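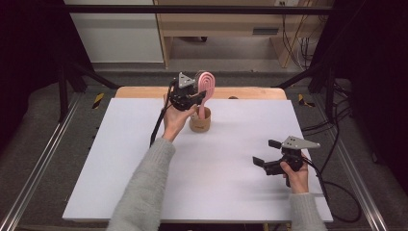 One drawer in a rental kitchen, where does everything go?

Home and Kitchen > Storage
1,708 views

Kristóf Győri
I moved into a one-bedroom on Pacheco Street in January and the kitchen has exactly one drawer. It is 19 inches wide and the silverware tray takes up most of it. Everything else I cook with is in a cardboard box on top of the fridge: spatulas, whisk, ladle, peeler, measuring cups, can opener, a rolling pin I use twice a year. I have 23 inches of counter between the stove and the sink, and that is also where I cut vegetables. The lease says no holes in the walls or the cabinets. There's a small table against the other wall that I eat at. I'd like to spend under 40 dollars total. What would you move first? I've looked at the Covelau rolling cart but I don't think it fits between the fridge and the door.

marlowe_b
Empty the box onto the bed and put back only what you used in the last two weeks. Do that before you buy anything. When I lived in Neleditz I had a kitchen about that size and I found I used the same few tools every night. The rolling pin, the extra measuring cups and anything seasonal can go in a closet in a shoebox with a label on the end.

Then take the silverware tray out of the drawer. Forks and spoons don't need a drawer. They can stand in a jar on the table where you eat, and then the drawer is free for the peeler, the can opener, the thermometer and the other short things that get lost in a box. Put a piece of rubber shelf liner on the bottom so they don't slide to the back every time you open it.

The inside of the cabinet door is the other spot. Adhesive hooks hold measuring cups fine. Wipe the door with rubbing alcohol, let it dry, press the hook on and wait overnight before you hang anything. When you move out, pull the tab straight down along the door, slowly. If you pull it toward you it can take the paint with it.

I would skip the cart. Mine ended up holding mail.
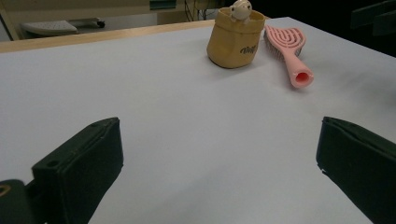

Long-handled tools should stand up in something, and it doesn't have to be a store-bought crock. The main thing is that it's heavy enough, or short enough, that a ladle won't tip it. Measure your tallest handle and get a holder that is close to half that height. A rolled-down rim like the one on the tan container is a good detail if you're using a bag-style holder, because you can unroll or roll it to suit what's in it. Set it toward the back of the table as well, so the front stays clear for a plate or a cutting board. If it feels light, put a flat stone or a cup of dry rice in the bottom. Wash it out once a month or so, crumbs collect down there.

Keep it away from the stove if it's paper, cloth or anything thin. Your counter sounds too narrow for it anyway.

tess in 4B
magnetic strip on the side of the fridge. the Drorkus one holds my knives and scissors and it needs no screws. check that your fridge is actually magnetic first, mine at the last place wasn't

Kristóf Győri
Fridge is magnetic on the sides but not the front. The silverware is on the table now and the drawer closes all the way. I still have to deal with the pot lids.

marlowe_b
Tension rod across the inside of the lower cabinet, a few inches from the back wall. Stand the lids up behind it.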